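Von: Fereshteh Ghasemi
An: Arbeitskreis Verfahrensregeln Handhabung
Datum: 4. Oktober 2022
Betreff: Re: Entwurf Hausregel 20, Abschnitt Übergabe und Ablage

Sehr geehrter Herr Kabbaj,
sehr geehrte Mitglieder des Arbeitskreises,

Othmane Kabbaj schrieb:
> im Entwurf fehlt mir weiterhin eine Aussage dazu, wann der zweite Arm
> in den Bereich über dem Karton einfahren darf. Bei Stikell wird das
> seit Februar über eine feste Sperrzone geregelt. Außerdem bitte ich
> um Klärung, ob unverpackte Geräte und Geräte im Beutel nach derselben
> Vorschrift abgelegt werden sollen.
> O. Kabbaj

zum ersten Punkt: Eine feste Sperrzone hat die Redaktionsgruppe geprüft und verworfen. Sie schließt Arbeitsgänge aus, bei denen beide Arme am selben Behälter tätig sind. Vorgeschlagen wird stattdessen folgende Fassung von Ziffer 4.2:

"Hält ein Arm ein Teil über dem Behälter, so verbleibt der andere Arm mit geöffneten Fingern in Warteposition, bis das Teil abgelegt und der Greifer freigemeldet ist. Ausnahmen sind im Ablaufplan einzeln zu benennen."

Zum zweiten Punkt: Die Ablage erfolgt in beiden Fällen fachweise. Bei Geräten im Beutel ist die Greifkraft gesondert festzulegen, da die Folie unter den Fingern nachgibt — die Werte von Jutis lassen sich nicht ohne Weiteres übernehmen. Unverpackte Geräte sind so zu greifen, dass das Typenschild für die Erfassung frei bleibt.
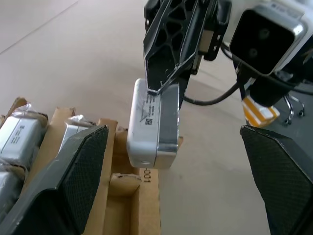

Frau Rojanasak hat ferner angeregt, den Zustand der Kartoneinsätze in die Prüfliste aufzunehmen. Ausgefranste Oberkanten der Trennstege gelten nach Ziffer 5.1 nicht als Mangel, solange das Fach in voller Breite zugänglich ist. Über eine Höchstzahl von Umläufen je Einsatz besteht noch kein Einvernehmen; Herr Ranjbar hat 680 vorgeschlagen, Etetti hält 836 für vertretbar.

Änderungswünsche zu den Ziffern 4.2 und 5.1 richten Sie bitte schriftlich und mit Formulierungsvorschlag an Zohreh Kordestani.

Mit freundlichen Grüßen
Fereshteh Ghasemi
Redaktionsgruppe Hausregeln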